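Wer die Finger pflegt

Zuletzt aktualisiert: 13. September 2020

In der Werkstatt von Herkeo beginnt der Morgen mit einem Lappen und einer Lampe. Ebise Yimer nimmt die Handgreifer von der Ladeplatte, dreht sie um und schaut zuerst auf die Fingerspitzen. Die Spitzen sind das billigste Teil am ganzen Arbeitsplatz, und sie machen ihr die meiste Arbeit. Nach 200 Durchgängen werden sie glatt, nach 80 fängt sie schon an, genauer hinzusehen.

Mit den Handgreifern zeigt ein Mensch vor, was später der Roboter in der Zelle Wastonar selber tun soll: Besteck ordnen, Messer einhängen, Deckel aufsetzen. Die Greifer müssen dafür genau so schließen wie jene am Arm. Ist bei einem das Spiel größer geworden, lernt die Maschine den Fehler mit, und man merkt es erst zwei Wochen danach.

Yimer hat dafür ein Heft angelegt, ein gewöhnliches kariertes Schulheft. Sie trägt ein, welches Paar benutzt wurde, wann die Backen zuletzt eingestellt sind worden, und ob das Kabel einen Knick hat. Im März war es ein solcher Knick, der die ganze Zelle für zwei Tage angehalten hat. Man suchte den Fehler im Programm, dann im Rechner, und am Ende saß er eine Handbreit hinter dem Stecker. Seitdem wird jedes Kabel am Morgen durch die Finger gezogen, von einem Ende bis zum anderen.

Das Einstellen selbst ist eine ruhige Arbeit. Man schließt die Backen auf ein Messblech, liest den Wert, löst die Schraube um eine Kleinigkeit und liest wieder. Vaughan Kereama, der die Zelle aufgebaut hat, wollte diesen Schritt zuerst automatisch machen. Er hat es dann gelassen, denn die Hand spürt das Kratzen in der Führung früher als der Sensor.

Danach kommt die Probe mit einem Messer. Yimer nimmt es mit den blau beringten Spitzen der einen Seite auf und führt die andere Seite zum Griff. Das karierte Papier auf dem Tisch hilft ihr bei der Lage, der weiße Messerständer hat darauf seinen festen Platz.

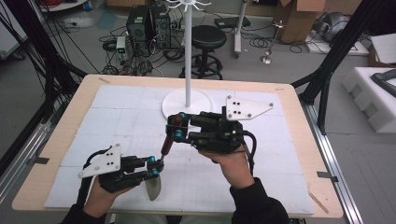

Bontu Tufa sieht die Sache strenger und meint, ein Heft sei gut, aber ein Heft könne man auch zu Hause vergessen. Bei Prorberg habe man die Werte jeden Abend in eine Liste am Rechner geschrieben und die Spitzen nach festem Plan gewechselt, ob sie noch gut aussahen oder nicht. Das koste mehr Material, dafür müsse keiner streiten, was »noch gut« bedeutet.

Yimer hat gegen die Liste nichts. Gegen den festen Plan schon, sagt sie, weil ein neues Paar immer erst eingearbeitet werden muss und in den ersten Stunden anders greift als das alte. In der Schublade liegen jetzt 43 Spitzen, nach Lieferung getrennt, und auf dem Deckel klebt ein Zettel mit dem Datum der nächsten Prüfung.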